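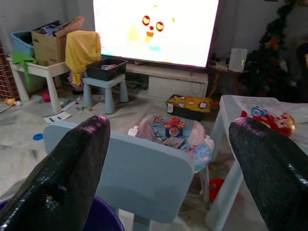
Mwanahawa Lyimo wrote in to ask whether a machine could be left alone with a playroom for an afternoon and have it tidy by tea. The short answer is no. The longer answers are set out by topic, and the page is revised when our test results change.

General

Can a robot tidy a room yet?
In part. A wheeled base with one arm can pick up many single items from an open floor and put them in a container. It does this slowly and needs a person within reach of the stop button. Finishing the whole room without help is still beyond the systems we test.

What counts as tidy?
For our trials, every loose item on the floor must end up in a container or on a surface named beforehand. The machine is not marked on sorting. Several readers have objected to this, and a stricter test with sorted bins is in preparation.

How long does it take?
On our standard floor course of 22 items, the Sandel arm needs up to 100 minutes. Most of that is spent planning and on repeated attempts at the same object. Charging time is not included.

Objects

Which items are easiest?
Small balls and firm toys, provided they lie clear of furniture. The fingers close from two sides and the shape does most of the work.

Which are hardest?
Loose paper and flat discs. A sheet lying flush with the floor gives the fingers no edge to close on. Suction handles clean card well enough but is poor on crumpled paper. Draped cloth is also difficult – the robot can grip it, but cannot reliably tell where it ends or what lies beneath.

What about soft toys and cushions?
Picking up is generally fine. Letting go is less so, as the fabric can catch on the fingertip and come back out of the bin with the hand. Ollura's current release adds a short shake before the arm withdraws, and this has helped.

Do patterned fabrics cause trouble?
Yes. A cushion printed with cartoon characters may be read as several separate toys, and the robot then tries to pick up one of the figures. A television left on with a cartoon showing can produce the same error. We advise switching it off during a run.

Furniture

Can it move a child's chair?
A light plastic chair can be gripped by the backrest and dragged. Lifting depends on the payload of the arm, so check the data sheet. Anything resting on the seat should be taken off first.

Can it reach under a low table?
Sometimes. The wrist must fit beneath the top with room to turn, and the camera has to keep the object in view throughout. Our rule is to log the item as unreachable after 2 failed attempts and move on.

Can it work near a decorated tree?
It can, with a keep-out zone. Sachiko Kobori ran the December trials with a fixed boundary on the map, and the arm stayed outside it. Without one, hanging ornaments are treated as items to be collected.

Setting up

Does every bin need a label?
No, but every bin needs a position. Plalevel stores these on the room map. If a bin is shifted by more than a hand's width, scan the room again. Lids and fabric covers should be removed before the run.

Is it safe with children in the room?
We do not run trials with children present and do not recommend it.

Where do the Lebrun results appear?
They are on the shop-floor page, under bin picking.

Last revised 2 February 2022.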